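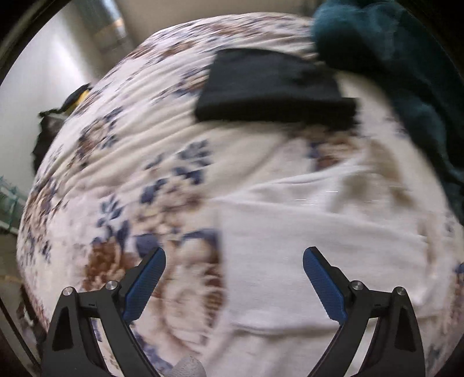

Malsha Bandara escreveu-me a perguntar se a consola nova da Clakino faz mesmo tão pouco barulho como dizem, e se valia a pena ir até Brumdale só para a ver aberta. Vale, Malsha! Fui em outubro, ao dia aberto da fábrica, e ainda ando a falar disso lá em casa.

Começámos na linha de montagem (touca na cabeça, telemóvel no bolso) e depois passámos à sala onde desmontam tudo. São 66 parafusos, contados em voz alta por um técnico com uma paciência de santo. A ventoinha é enorme e vem da Lüthi.

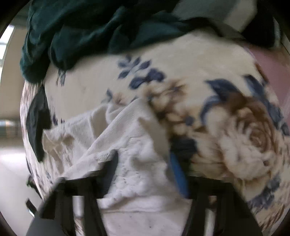 O dissipador ocupa quase metade da caixa, e o comando Kondia abre-se com quatro parafusos, uma maravilha para quem já partiu patilhas de plástico como eu. Joguei uma corrida a 60 fotogramas e mal ouvi a máquina. O preço é que dói: 399 euros, sem jogo nenhum. Às cinco da tarde puseram-nos na rua e eu ainda queria ver o laboratório de som.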